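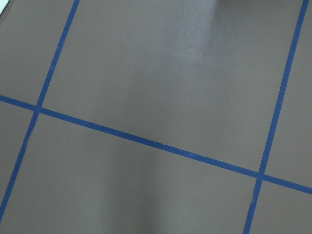
Marking out a shared worktable with tape
Project report, Osvaldo Vieira and Kátia Godoy
Submitted 2022-12-30

1. Background

The worktable in the Pimentel room is used by every group on our course, and by October it had become difficult to work at. Tools were left wherever the last person had stood, and two groups often wanted the same corner. Our project was to divide the top into areas with tape, use it like that for a while, and report on whether people kept to the areas.

We chose tape over paint or a printed mat because the table belongs to the department and has to be handed back as it was. Blue painter's tape comes off cleanly if it is not left too long, and it shows up well against the brown top.

2. Method

We wiped the table down and let it dry. Kátia marked the positions in soft pencil along the edges, and we stretched a length of string between each pair of marks before laying any tape. The strips were laid in one piece wherever possible. Joining short pieces gave a small step in the line, and the joins were the first places to lift.

Our first attempt was poor. We had measured from one corner only, and the corner turned out not to be square, so the lines drifted apart across the table. We took that tape up and measured again from both ends. The second attempt took 50 minutes, including the measuring.

Tearing the tape by hand was quick but left a ragged end. Cutting it with scissors was neater. We did not use a knife on the table, as it would have marked the surface.

Each area was given a use on a sheet pinned to the wall: cutting, gluing, drying, small parts, and so on. We did not write on the tape itself. Osvaldo wanted labels on the table, but we agreed that they would be covered by people's work most of the time.

3. Use

The layout was tried by 7 students over two weeks. Jenby, the group that uses the table most, had asked for a larger drying area, and we gave them two areas side by side. The Dedus group mainly needed somewhere to leave small parts overnight.

The small parts area worked best. People put things back there without being asked, and less went missing. The cutting area was mostly respected. The gluing area was not, and work was glued wherever there was space, usually close to the window where the light is better. We should have watched how people used the table before deciding what went where.

4. Condition of the tape

Crossings need some care. Where one strip lies over another there is a slight ridge, and a ruler slid across it will catch. Pressing the crossings down with the back of a spoon helped — it did not cure the problem completely. Sleeves and sliding boxes were hard on the edges of the strips too.

We tested removal on a short piece near the end of the table and found no residue.

5. Changes for next time

We would make fewer and larger areas, move gluing to the window side, and replace any strip that starts to lift straight away. The sheet on the wall should be bigger. The Flovance group have asked to keep the layout next term, and we have left them the rest of the roll and our measurements.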